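News Projects People Archive Contact

Projects > Learning to Grasp > Interviews

09/12/2019
By the Senside newsletter desk

When I sat down with the engineer who looks after grasp collection for the Gilar project, I had expected to talk mostly about software, and we ended up spending most of the hour (and a second pot of coffee) on bins and blocks.

"People ask me how clever the model is," she said, laughing, "and I always want to tell them about the blocks instead. It only knows what we've let it try."

What they let it try is a great many picks. The arm goes in, closes on something, lifts, and the result is written down whether it was a good one or a miserable one. By the end of last week the set held 3,661 attempts, and she is fond of the bad ones. "A miss against the wall is worth a lot to me. For a while we threw those out, and the first model, Namik, was hopeless in the corners. I still feel a bit guilty about that!"

On a good day they gather 300 examples, and their best so far is 335. Every 12 picks someone stirs the blocks by hand, and she would dearly love to automate that too, though the script for it, which goes by Doucet, isn't ready and she wouldn't promise me a month.

I asked whether it ever gets dull. "Oh, sure, by the afternoon," she said. "But then it does something you didn't expect with two blocks lying side by side, and you pull your chair up again." 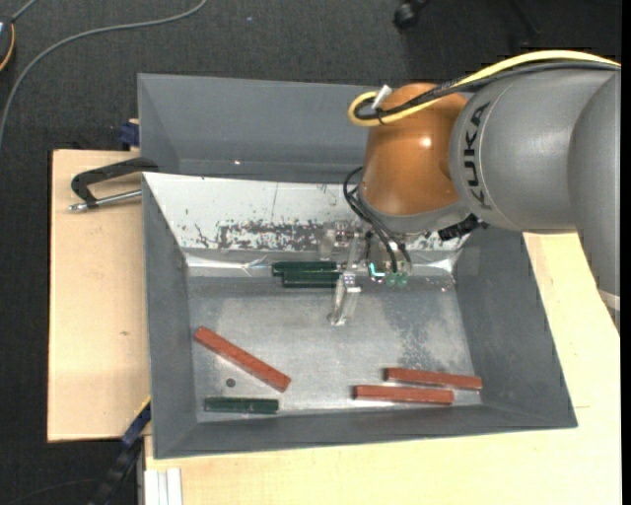
A reader who signs only as Corner Case wrote in to ask whether the failed picks are labeled by the kind of failure or just marked as misses, and said that in a much smaller set of their own, splitting slips from collisions had helped more than adding new picks.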